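Hurkari Tool and Pantry Share – Minutes of the June Meeting

Held in the back room at Cluvton Hall, starting at 6:30. Good turnout again, and thank you to everyone who stayed late to fold chairs.
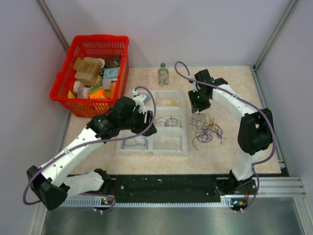 1. Minutes of the last meeting
Read and approved with one correction: the new shelving came from Cattaneo, not Vemudine. Vemudine gave us the bins, and we love the bins.

2. Sorting day
What a great day this was! We opened at 9 and had most of the back shelves cleared by lunch. The packaged goods went into baskets first and got sorted by shelf afterward, and everyone who worked on it liked that much better than the old way of carrying things over one at a time. Mixed baskets are fine for intake. They just shouldn't go out on the floor until somebody has been through them and pulled the empty cardboard.

Agreed: cardboard gets flattened the same day. Boxes with flaps still good enough to close can be kept for the mail-out, up to one shelf's worth.

3. Cables and cords
Lots of happy talk on this one. The divided trays are working so well for cables that three people have started doing the same thing at home. One kind of cable to a compartment, coiled loosely, no tight wraps around the hand – a tight wrap puts a kink in the cord and it never really comes out. Thin strands and string get a compartment of their own, and the ends should be tucked in so they don't trail onto the table and catch on things.

There was a question about whether to label the compartments. Some felt you can see what's in there well enough, others would like a tag on each. We'll try tags on 2 trays and look at it again next time.

Agreed: cables nobody can match to anything after one season go to the electronics recycling pickup.

4. Glass
Bottles are welcome as long as they're clean and whole. They stand upright and apart from the baskets, toward the back of the table where sleeves won't reach them. A member offered to bring in a divided carton for carrying them to the front, and that was accepted with real applause.

Old labels: soak them off if you have time. A bottle with a bit of label left on it can still go out.

5. Money
Balance after the shelving is $300. We voted to spend $58 on more divided trays, same style as the ones we have, plus a roll of tags. Two people wanted lidded trays, and it was pointed out that lids always wander off. Passed with one against.

The coffee jar brought in almost $30, a very nice surprise.

6. Swap table
The spring swap table was such a hit that we're doing it again. Bring anything useful that fits in one basket. Snacks and dry goods must be sealed and in date, and please check the date at home before you bring them! Small packages disappear to the bottom, so put the big boxes in first along one side and stand the narrow ones up along the edge.

Still needed: somebody for the first hour at the door, and a second folding table. The one with the bad leg doesn't count.

7. Other business
The light over the sink is flickering again. Cluvton Hall has been told.
Request for a step stool by the tall shelves. Everyone in favor, and we'll see if one gets donated before we buy.
The key to the side closet is back on its hook.

Meeting closed at 8:10. Next meeting same room, same time. Pie has been promised.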